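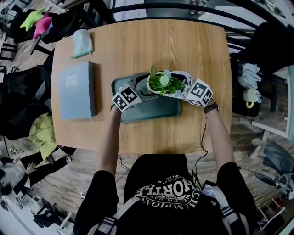 枯れない花と暮らす

造花を買う人は、たいてい一度は本物を枯らしている。私の場合は三鉢だった。ローズマリー、ポトス、それから「水やりを忘れても大丈夫」と店員が太鼓判を押した多肉植物。最後のひとつは忘れたのではなく、心配して毎日水をやったせいで溶けた。愛情で植物を溶かした人間に、四鉢目を売る園芸店はないと思う。あっても、こちらの気が引ける。

そういうわけで八月の暑い盛りに、ブルンポートの旧市街にある造花店「ヨレック」を訪ねた。店主のタマラ・ラドゥさんは生花店に長く勤めたあと、この店を開いた。裏切りだと言われませんでしたか、と聞くと、「言われましたよ。言った人たちも、奥さんの誕生日には買いに来ます」と涼しい顔である。

棚には薔薇、紫陽花、ラナンキュラス、そして雛菊がある。雛菊は一本七百十七フォリントに似た半端な値段がついていて、ただの七百十七、と札に書いてある。単位は店主の気分で決まるらしく、私は言われるまま硬貨を並べた。高いのは蘭で、いちばん立派な鉢は三千。本物の蘭より高いですね、とつい口にしたら、「本物は翌年、葉っぱだけになるでしょう」と返された。反論できる蘭の持ち主がいたら、お目にかかりたい。

造花の歴史は、見栄の歴史でもある。絹や紙や蝋で作った花は昔から帽子や祭壇を飾ってきたし、腕のいい職人は花弁の縁に鏝を当てて、一枚ずつ反りをつけた。今の量産品は型で抜かれて箱に詰められて届くから、店で最初にやる仕事は皺を伸ばすことだという。蒸気を当て、針金の茎を曲げ、葉を少しだけ裏返す。コツは左右を揃えないこと。揃った花は、入社式の写真のように見える。

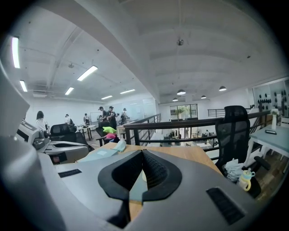 もうひとつの難関は埃である。造花には水も日光もいらないが、掃除はいる。この点を軽く見る客が多く、半年もすると白い雛菊が灰色になって店に戻ってくる。常連のマリウス・ブラトゥさんは七十四歳で、毎月一度、浴室で全部の鉢にシャワーを浴びせている。「水やりと同じだよ」と言うので、それなら本物でもよいのではと尋ねたところ、しばらく黙ってから「本物は月に一度では怒る」と答えた。

掃除の方法には流派がある。ブラトゥさんはシャワー派、ラドゥさんは柔らかい化粧筆派。近所で喫茶店「シラージ」を営むアリーバ・ラナさんはドライヤーの冷風派で、窓辺の席の客がコーヒーごと風を浴びる。私はどれも試したが、筆がいちばん長続きした。ラジオを聞きながらできるからで、仕上がりの差は正直わからない。

置き場所にも作法がある。ラドゥさんが勧めるのは、人が通りすがりに目をやる程度の場所。食卓の真ん中は避けたほうがいい。食事の間じゅう見つめられると、どんなによくできた花でも継ぎ目を見抜かれる。それから、鉢は本物を使うこと。土の代わりに小石や苔を敷くと、茎の根元の嘘が隠れる。日当たりのまるでない廊下に満開の向日葵を飾るのも考えもので、季節と方角にだけは義理を立てておきたい。

色についても一家言あった。白と黄だけの鉢には、淡い青を一輪だけ足すとよいそうだ。自然界でその組み合わせが同じ株から咲くかと聞くと、ラドゥさんは私をじっと見て、「お客さんは植物学者を夕食に呼ぶんですか」と言った。呼ばない。翌週、わが家に来たのは雑誌編集者のジェマ・アクロイドひとりで、玄関の雛菊を見るなり、こう褒めてくれた。

「よく育ってるね。水やりは誰が？」

私は霧吹きを手に取り、二、三度吹きかけてみせた。以来、彼女が来る日は朝から花を濡らしている。手間は本物を飼っていた頃より少し増えた。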